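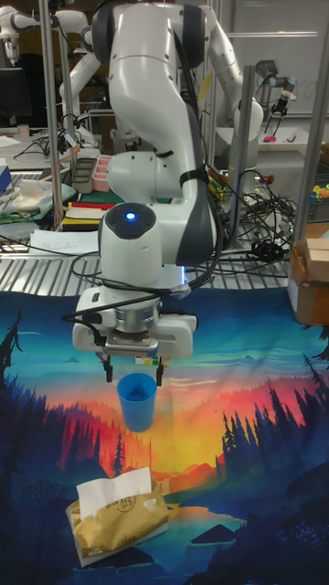 A robot arm with its gripper open over a blue cup at the Flemovley robot lab in Sondow.

Flemovley opens teaching lab for robot arms in Sondow

3rd January

Flemovley has opened a lab in Sondow where people show robot arms how to do small household jobs, one cup and one packet at a time. The company said the lab would run through the winter and spring, with a first set of results due in July.

The work is part of a project called Ivora. Operators guide an arm through a task, either by taking hold of it and moving it by hand or by steering it from a short distance with a matching set of controls. The positions of the joints and the gripper are recorded along with video of the table. Each recorded run is then used to train software that is meant to carry out the same task with no operator.

The tasks are simple ones. A typical job is to pick up a cup, move it to another part of the table and set it down upright. Others involve soft packages, which are harder to grip because they give way under the fingers. Flemovley said it chose items that most people have at home and that can be bought cheaply when they wear out.

Each task has to be shown at least 200 times before it is passed on for training. The starting position of the items is changed between runs, and so is the cloth on the table. Plain tabletops were used in the early months of the project, but the software did poorly when it was later tried on a patterned surface. The lab now keeps a stock of printed cloths, among them a forest and lake at sunset.

"If the arm has only ever seen a cup on a white table, it will look for a white table," the company said in a statement. "We change the background so that it learns to look for the cup."

Operators work in sessions of 40 minutes with a break in between. New staff start with hand guiding, which most of them pick up within a day. Remote control takes longer to learn. The operator has to judge how far the fingers are from the rim of a cup without feeling anything through the controls, and early attempts often end with the cup on its side. Those runs are marked as failed and kept apart from the rest.

Flemovley said hand guiding gives smoother movements, but the operator's hands and arms can end up in the video. Remote control keeps the view clear, and for that reason most of the recording at Sondow is now done that way. Hand guiding is still used for tasks that need a tight turn of the wrist.

The lab had recorded nearly 60 hours of usable runs by the end of its trial period. Its task list stands at 272 entries, many of them small changes on the same action, such as lifting a cup by the rim, by the side or from above with the fingers spread.

Part of the cost is being met by Arumugam, a maker of kitchen and care equipment that wants to test the trained software in its own products. Arumugam said it was most interested in tasks that could help people with weak grip or limited reach, such as handing over a drink or a tissue. It has not said when a product might go on sale.

The two companies have agreed that a portion of the recordings will be made available to schools and colleges at no charge. The details have yet to be settled, and Flemovley said the files would need to be checked first for anything that could identify its staff.

Flemovley is also looking for more operators for the Sondow site. No background in robotics is needed – the company said steady hands and patience counted for more – and training is paid. Shifts are available in the morning and early evening, and applications can be made through the company's website or at the front desk.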